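4.3 Recording demonstrations

This section covers recording by teleoperation on a Nultolik station with one or two arms. Complete the camera check in 4.2 first. Episodes recorded before the check cannot be corrected later and must be deleted.

Before you start

Clear the operator's side of the table of tools and loose cables. Place only the props listed on the task card. Props may touch each other, but none may hang over the table edge.

Caution: Keep hands off the table while the arm is enabled. The arm holds its position when the leader handle is released, but it does not sense contact.

Recording an episode

1. Open the Medetti console and select the task card.
2. Type the instruction exactly as printed on the card. Do not add a period.
3. Move the leader handle to the rest position and wait for the READY line.
4. Press the left pedal once to start.
5. Carry out the task at an even pace. If a grasp fails, open the gripper, back off and try again within the same episode.
6. Return to the rest position and press the left pedal again to stop.
7. Mark the episode KEEP, RETRY or DISCARD. An episode with no mark is not uploaded.

Note: An episode longer than 113 seconds is closed by the console and marked DISCARD.

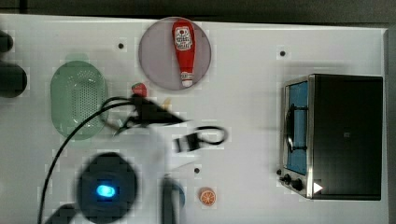
Change the layout after every 4 kept episodes. Move each prop by at least a hand's width and turn it. Fixed appliances stay where they are unless the card says otherwise - their position is part of the station calibration.

Motion blur in the overhead view is normal during fast moves and is not a reason to discard. Discard the episode if the gripper is blurred while closing on a prop. In that case, lower the speed limit one step in the Riedl controller menu and record again.

Cable slack

The gripper cable must be long enough to reach the far corner of the table without pulling tight. Check it after each layout change:

1. Disable the arm.
2. Move the gripper by hand to each corner.
3. Confirm that the cable does not catch on a prop or an appliance.
4. Re-enable the arm and return it to rest.

Session limits

A session ends at 23 kept episodes or at the operator's request. The Bruvesier reference set, 3,823 episodes in all, was recorded under the same limit.

Questions about task cards go to Ayana Habte. For upload errors, see 4.4.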